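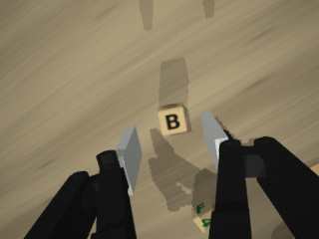
*A letter B block on a streaky brown surface.*

# Flireck family recipes

Hi! I'm Margarida Aguiar, and this repo is where I'm typing up my grandmother's recipe cards before the ink fades any further. There are 147 cards in the tin and I've got 91 of them done so far. Most come from her years in Gouveia, and the later ones from after she moved to Galtport and discovered canned pumpkin (she never looked back).

## How it's laid out

Every recipe is a plain text file in `cards/`, named after the dish. I kept her spelling, even when it's wild. If she crossed something out, I typed it between tildes, like `~two eggs~ three eggs`. My own guesses go in square brackets so you can ignore them.

The fields at the top of each file are:

- `title`: what she called it
- `from`: who gave her the recipe, if she wrote that down
- `oven`: her words, so expect a lot of "hot"
- `notes`: stains, doodles, complaints about my uncle
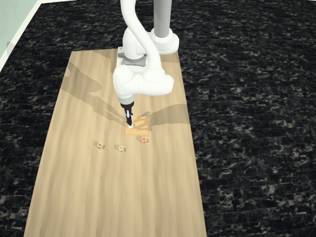
The oven thing has been my biggest headache. Her old stove had a dial that went up to 6, and half the cards just say "at 4". Rui Serrano baked the orange cake three times for me and we settled on 350°F for that one, so I put it in brackets. Please don't fill in the others unless you've baked them!

Measurements are messy too. "A cup" means her blue coffee cup, and I filled it with water and weighed it: 100 grams. Tiny! I left "cup" alone in the recipes, so do the math before you start on the bread.

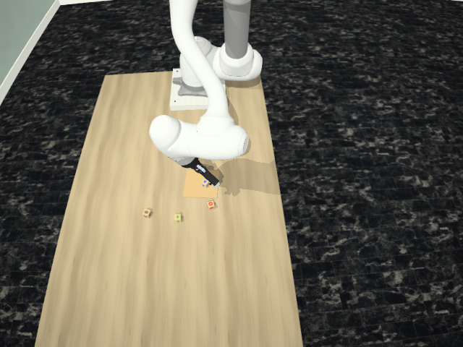
**Can I add recipes from my own side of the family?**
Please do, as long as they go in `cousins/` and have a name in the `from` field. Godelieve Mulder's pea soup is already in there and it's great.

## Still to do

- The jam cards, which are stuck together
- Translating the fish section (Conceição Sequeira has the first batch)
- A proper index by ingredient

Open an issue if you spot a typo that looks like mine and not hers. I check in most Sundays.

Last updated Thu 9 December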